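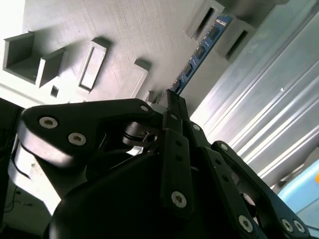
*The hand, the grey fixture and what looks like a memory module, at close quarters.*

**From the shared workshop: the computer project**

Members who have wondered why the slatted table is permanently taken can blame the two arms bolted to it, and the two people who talk to them. Xuân Trương and Subbarao Raju have been teaching the pair to put parts into a desktop PC since December. Most of us could do the same job with a screwdriver and a biscuit, but we don't get a newsletter item for it.

The grey fixture is Xuân's. It holds the small parts where the fingers can get at them, and the version now on the table is number 12. Number 11 was very nearly perfect and is propping open the window by the kiln. If you want the drawings, they're in the Lò folder on the shared drive (Lò is the project's name, and no, it isn't short for anything).

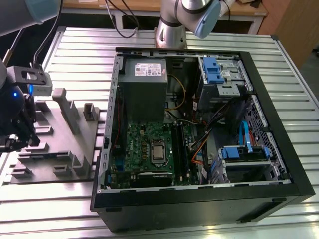
The case itself is a Dell tower that came to us from an office clearance in Atdale, and it has a calmer temperament than the last one. It lies on its side so the arms can come at it from above. Subbarao likes the memory slots best as a test, as they're narrow, fussy and give a very clear opinion when you get it wrong. The log stands at 261 attempts. He will tell you how many went in straight if you buy him a tea first – bring a chair.

The fingers have given less trouble than the software, which has taken against the letter Z. A fix is promised from the Medatow group, who had the same bother on a much smaller arm and were kind enough not to laugh on the phone.

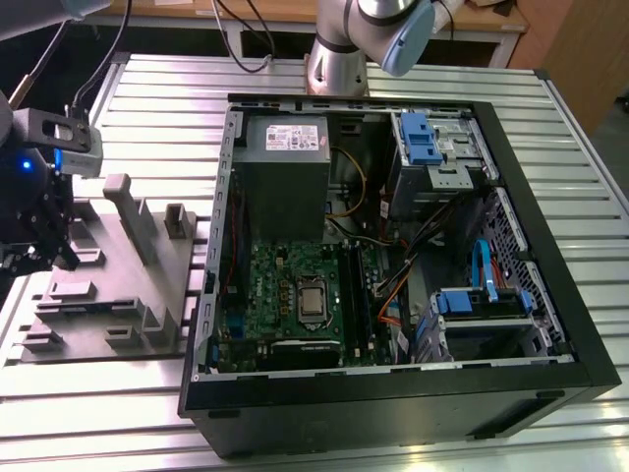
*Photo: Subbarao Raju / Lò project*

Next on the list is getting both arms to work on one case without an argument. At present they take turns, with long pauses, like drivers at a Stetville mini-roundabout. Xuân reckons on almost 27 more hours of table time before they can share.

Until then, please don't rest mugs on the aluminium, and please stop moving the parts in the fixture "to see if it notices". It does notice. So does Xuân.

Spare DDR modules, dead or alive, can go in the tray by the door.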